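Workshop Guides > Botero Two-Arm Build > Section 6: Hands and Wrists

6. First power-up with both hands on

I'm assuming you've finished Section 5 and both arms hold their own weight. If the left one still droops, go back – the hands only make it worse.

1. Clear a space in front of the robot as far as both arms can reach. I do this at home on the floor, so move anything you'd hate to see dragged.

2. Plug the Galang supply into the wall and leave the switch off. Run the cable well outside the reach of the hands.

3. Seat each hand on its wrist and turn until it stops. Tighten the collar screws a little at a time, going back and forth between them.

4. Switch on and open the Ovari panel. Type 107 for the left hand and 121 for the right.

5. Set grip force to 67 and spread the fingers slowly. Stop if one lags behind.

Note: My Liveteck fingertips needed a second push to seat fully. Check every one before you close a fist.

CAUTION: Keep your own fingers out of the joints whenever the power is on – I mean it, they pinch!
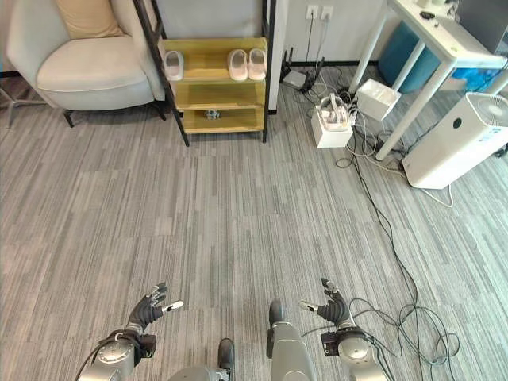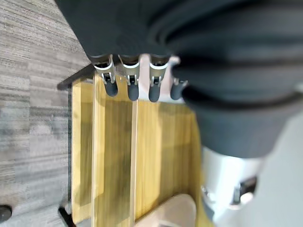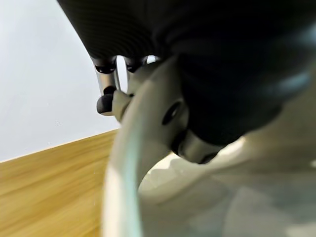
Fig. 6. First picture: both hands raised, fingertips facing each other.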